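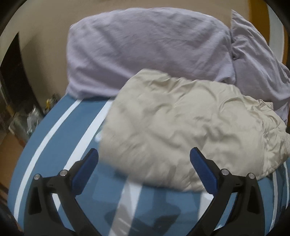 Ticket: bed-making routine stalls on the comforter
Product: Stoter arm, Gornard task software
Status: open, waiting on reporter
Opened by: Pascal Pfeiffer

Hi all, me again with the bedroom stuff. I've been trying to get the arm to make a bed since the start of August, and I'd love a second pair of eyes before I start pulling my hair out. The short version is that it can do pillows and it can't do the comforter.

Longer version! I'm running the stock bed-making routine from Gornard with the parallel fingers and the ribbed pads. The steps go: find the pillows, find the top layer, grab a corner, pull it square, smooth it, stop. Steps one and two are fine on most runs. Then it goes for a corner, and the trouble is that a bunched-up comforter doesn't have corners, or it has a hundred of them, depending on how you look at it. Every ridge looks like an edge to the software. It picks one, pinches it, lifts, and drags a handful of the middle toward the foot of the bed. Then it checks its work, decides the corner is still missing, and goes back for another pinch. After 7 tries it gives up with "target edge not confirmed" and parks itself.

My comforter is a beige one with a bit of a shine to it and it wrinkles if you so much as look at it. The sheet is blue with white stripes. I mention the stripes because I have a theory that they're part of the problem (see below).

Stuff I've tried so far:

Recalibrated the fingers. No change.

Turned the ceiling light off and used only the lamp. Worse, if anything – it started going after the shadows in the creases.

Slowed the lift to 40 percent. The pinch holds better, but it's still pinching the wrong place, so now I get to watch it fail for longer.

Swapped in a plain wool blanket from the hall closet. It found a corner on the first go and pulled it nearly straight. I may have cheered.

Took the pillows off completely. The search got quicker and the result was the same.

Expected: comforter pulled up and more or less flat, I'm not fussy.
Got: comforter in a different heap from the one it started in.

Reply from Rainer Frerichs, support

Hi Pascal, thanks for the detail. The blanket result helps a lot. Thick, matte, stiff cloth is what the corner finder was tuned on, and thin shiny fabric in a pile is still hard for it. A couple of questions. Which version of the routine are you on? And when it drags, do the pads slip or do they keep hold?

Please also try setting "edge source" to "hem only" in the task file. It ignores folds that don't have a stitched border in view. It'll give up more often, but it shouldn't grab the middle.

Reply from Pascal Pfeiffer

Version 16. The pads keep hold, I have no complaints about the grip at all. If anything it's stubborn and I had to hit stop once to get my bedding back.

I did the "hem only" thing and ran it 3 times. Twice it gave up right away, which you warned me about. The third time I'd left a bit of hem sticking out on top of the heap, and it took hold of that and pulled and the whole thing came open. Crooked, but open! Then it went to smooth, and it followed a white stripe on the sheet all the way down the side of the bed as if that were the edge of the comforter. So I think my stripe theory has legs. Could the smoothing step be reading the old edge source? It behaves like it never got the new setting.

Also, my neighbor has the Destine unit with the suction pads and says it won't touch a comforter at all, it just asks you to lay it flat first. At which point I'd say you've made the bed. And the Le Goff folding table does towels nicely but only if you feed them in by hand, so I'm not feeling too far behind.

Reply from Rainer Frerichs, support

You're right about the smoothing step. It has its own edge setting and doesn't inherit the one from the grab step. Add the same line under "smooth" and save, then restart the routine from the top (resuming from pause keeps the old values). I've filed the missing inheritance as a separate bug.

For the heap itself I don't have a fix. The best workaround we know is a first pass that lifts the pile from the center, shakes it and lets it drop, up to a few times, until some hem shows. It's in the extras folder under "loosen". It needs clear space above the bed, so move any lamp first.

Reply from Pascal Pfeiffer

Added the line under "smooth", restarted, and it left the stripes alone. One down.

Going to try "loosen" next. I make the bed by hand in less than a minute, so I do know how silly this is, but I want to see it manage once. Will post the log when I have a full run, please keep the ticket open.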